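4. First use of the Juvel table-top dishwasher

4.1 Before you begin

Read this section to the end before you connect the water. The machine must stand level and the drain hose must be fastened as told in section 3. If the hose is only laid in the sink, it can jump out when the pump starts.

Caution: Do not run the machine with an extension cord. Use a grounded outlet.

4.2 Set the water hardness

1. Ask your water company for the hardness in your area, or use the test strip from the bag of accessories.
2. Press and hold the Program button until the display shows the letter H.
3. Press Start one time for each step up. The highest step is 8.
4. Wait until the display goes dark. The setting is now saved.

Note: The salt container takes up to 1000 g of coarse dishwasher salt. Never use table salt, it contains additives which block the softener. Before the first filling only, pour water in the container until it is full.

4.3 Prepare the dishes

1. Scrape off bones, seeds and big food rests. You do not need to rinse.
2. Check the underside of each piece for a dishwasher mark. Hand-painted rims can lose color with time – if you are unsure, wash these by hand.
3. Collect the bowls near the machine, so that the door stays open only a short time. 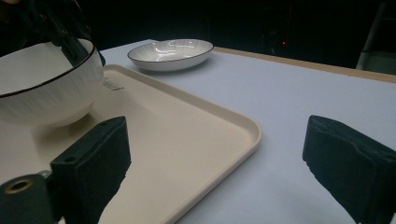 4. Place deep bowls in the lower basket, with the opening turned down and a little to the center.
5. Place plates between the pins. Plates must not touch each other.
6. Turn the spray arm by hand one full turn. If it hits something, move the piece.

Caution: Knives with sharp points must lie flat. Keep the open door away from small children.

4.4 Run the first program

1. Run the Intensive program one time with no dishes and no detergent. This removes dust and oil from the factory.
2. Put one tablet in the detergent box and close the lid until it clicks.
3. Choose a program and press Start within 3 minutes, otherwise the machine switches off.

4.5 Unload

1. When the signal sounds, open the door a little and let the steam out.
2. Empty the lower basket first. In this way drops from above do not fall on dry dishes.
3. Set the pieces on a flat surface, and dry the grooves and rims with a cloth if spots are left. 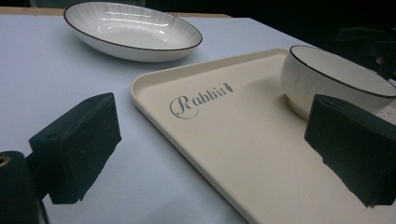
Oval plate with fine grooves, deep round bowl and tray on the table.

Note: White spots mean too little salt or too low a hardness step. Blue streaks mean too much rinse aid – lower the dose by one step.

4.6 If the display shows E3

The water did not come in on time. Close the tap, clean the small filter in the inlet hose and try again. If the code comes back, contact Juvel service and give the model number 2467.

Text: Anneli Kiiskinen. Revised 2023-10-29.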